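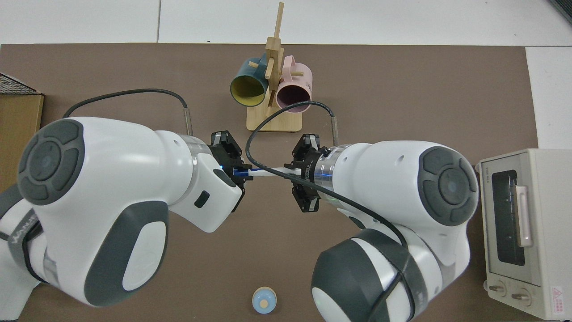
Kitchen Storage & Small Fixes

Mug trees, and how to stop yours driving you mad

I've had a mug tree on the worktop for as long as I've had a worktop. My current one is plain light wood with a flat rectangular base, one post up the middle and short pegs, and I'm very fond of it, though we've had our ups and downs. A reader wrote in a while ago to say hers had gone wobbly and sticky and was it time for the bin, and I ended up writing her such a long reply that I thought I might as well tidy it up and put it on the site.

First, the wobble

Nine times out of ten it's the post and not the base. Turn the tree upside down (mugs off first, please, I speak as someone who once forgot) and look for a screw head in the middle of the underside. A lot of them have one, sometimes hidden under a felt pad. Give it a gentle turn with a proper fitting screwdriver and that may be all it wants.

If the screw just goes round and round, the hole has worn too big. Take it right out, dip a couple of wooden cocktail sticks in wood glue, push them into the hole, snap them off level and leave it overnight. Next morning the screw will have something to bite on. I use the same trick on cupboard hinges and it's lasted years on the one by the cooker.

No screw? Then the post is probably glued. Work it out by hand if it's loose enough, scrape off the old glue with a blunt knife, put fresh glue in and stand the whole thing against something square while it dries. I use the corner of a cupboard. Wipe off whatever squeezes out while it's still wet, as dried glue shows up horribly on pale wood, especially if you want to oil it later.

If the base itself rocks, check your worktop before you blame the tree! Mine rocked for months and the culprit was a crumb of old sealant. If it really is the base, stick felt pads on the corners and trim one down until it sits flat.

Loose pegs

Pegs get pulled every single day so they do work free. Pull the loose one out completely, because dribbling glue round the outside doesn't do much. Rub the end with a bit of sandpaper, put a small dab of wood glue in the hole and twist the peg back in at the angle of its neighbours. Have a look from the side before the glue grabs. I've got one that points slightly down from a hurried repair and every mug that goes on it slides off if you brush past.

Lost a peg altogether? Wooden dowel from the DIY shop is cheap and you can cut it to length with a junior hacksaw. Take one of the good pegs with you to match the thickness. Round the tip off with sandpaper so it doesn't scratch the inside of the handle.

The sticky business

Anything that lives near a hob or a toaster gets that tacky film on it, and wood holds on to it like nothing else. Please don't leave it soaking in the sink. I did that with my first one and the base split along the grain.

What I do now is a bowl of warm water with a small squirt of washing-up liquid, and a cloth wrung out until it's barely damp. Wipe the post from the top down, then do each peg by pinching the cloth round it and twisting. An old toothbrush gets into the join where the peg meets the post (that's where the worst of it sits, you'll be disgusted). Then a second cloth with plain water and a dry tea towel straight after.

For really stubborn patches, make a paste with bicarbonate of soda and a drop of water, rub lightly along the grain and wipe off. Try it underneath first in case it dulls the finish.

Once it's dry, and I mean properly dry, so leave it 20 minutes somewhere airy at the very least and overnight if you can, bare wood likes a little food-safe mineral oil. Half a teaspoon does the lot. Rub it in, leave it a bit, then buff off every trace or your mugs will feel greasy. Varnished trees don't need any of this, lucky you.

Loading it up

Heaviest mugs on the lowest pegs, and hang them in opposite pairs so it doesn't lean. When you're unloading the dishwasher it's tempting to fill the side nearest you first, and that's precisely how they topple. I put one on the front, one on the back and carry on up.

Dry them before they go on. A drip running down a peg ends up in the joint and there's your wobble again. And measure your handles if you're buying new, as those dainty little ones don't fit over a chunky peg. I have 2 lovely cups from a shop in Nevport that have never once hung up and live in the cupboard instead.

Where to put it

Near the kettle, obviously, but to one side of the steam. Mine was directly behind the spout for ages and the pegs on that side went grey and rough. If you've got wall cupboards, check the height of the post with the mugs on, and leave enough room to lift the top ones off without banging your knuckles.

If you've run out of mugs to hang

Mug trees are good for all sorts. I've used one for bracelets, for hair bobbles, and for reels of ribbon at Christmas when I'm wrapping on the kitchen table. A friend keeps hers in the shed with rolls of masking tape and garden twine on the pegs. You can paint them too: light sand, wipe the dust off, a coat of primer and then whatever's left in the tin from the skirting boards. Leave the ends of the pegs bare if it's going back to holding mugs, as paint chips off there first.

Mine's due another oiling, so that's my job for after tea. If you've got a fix for pegs that squeak, do leave it in the comments, as I've tried candle wax and it only worked for a week.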